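Clemville Car Club – notes from the September general meeting

Righto, I'm on minutes again while Leonie's shoulder mends, so you get my version. I've written down who said what as best I could and tidied up the language in a couple of spots. We kicked off at 7.30 pm in the upstairs room with 22 members signed in. Vaughan Treloar was in the chair. Apologies came from Leonie McKinnon.

Last meeting's minutes were accepted with one fix: I'd put Pavithra down as second in class at the autumn hillclimb and she was first. Sorry, Pavithra! I've corrected it and she's had the photocopy to prove it.

Hillclimb debrief

Everyone seemed happy with the day, apart from the queue at scrutineering, which went right back to the gate at one stage. Duygu Uysal said we were trying to do helmets, belts and tyres at the one table and it was never going to work. We'll run two lanes next time, with paperwork checked before anyone joins either of them. Moved Duygu, seconded me, carried.

The timing gear dropped out on a couple of runs in the afternoon. Lahcen El Ouafi has been through the beam at the finish line and reckons it's the connector and not the unit. He'll put a new plug on it and we'll test it at the practice day before we spend real money. Re-runs were offered on the day to everyone affected, and no protests are outstanding.

Tyre rule for the club championship

This was the long one, so get yourself a cuppa. The proposal on the table was to bring in a control tyre for the under-two-litre class from next season. Jeseo have offered us a club price if we commit to their semi-slick, and Kolteck (who already do our trophies night) would fit and balance them at the workshop on Baxter Road. Vaughan read the letter out in full. He's got the original if you want to see it.

I spoke for it. I've been in that class for years and the gap between the people who can buy a fresh set every second round and the people who can't has got silly – I'd sooner race someone than race their wallet. I also said the road-registered cars would need a season's grace, as plenty of us drive home on what we raced on.
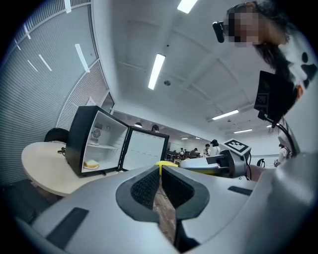
Pavithra Chettiar didn't agree, and said a control tyre would only move the spending to dampers and diffs, where it costs more and is harder to police. She'd rather see a limit on how many tyres you can mark for the season, and leave the brand up to the driver. Her other worry was what happens if the supplier changes the compound halfway through the year and we've all signed up.

That got a fair bit of nodding, including from me, I'll admit. Lahcen asked whether we could do both, control tyre and a marking limit, and there was some groaning from the back. Duygu wanted to know who'd be doing the marking at 7 in the morning. Fair question. No takers.

In the end we voted to hold off. Pavithra will write up the marking idea on one page, I'll do the same for the control tyre, and both go out with the next newsletter so people can have a proper think. Vote to defer: 10 for, 2 against, the rest sat on their hands.

Money

We're putting $500 toward the new cones and flags. The old yellow flag has faded so badly that a driver at turn three told me he took it for white. Moved Vaughan, seconded Lahcen, carried without any fuss. Entry fees stay where they are until the end of the season.

Other bits

Trailer parking at the practice day will be along the bottom fence only. Please don't park across the farm gate – the neighbour has been very good to us and I'd like to keep it that way.

Duygu has offered to run a novice walk of the track before first runs. Anyone who's new, or who just keeps getting the esses wrong (hello), is welcome to tag along.

Noise readings came back fine for everyone but one car. The driver has been spoken to and is looking at a different muffler.

Meeting closed at 9.20 pm. If I've got anything wrong, let me know before the next one and I'll fix it up.

Recent items
Hillclimb results and class points
Practice day: entry form and running order
Scrutineering checklist, updated
Wanted: flag marshals for the night sprint
For sale: tandem trailer, new bearings
August meeting minutes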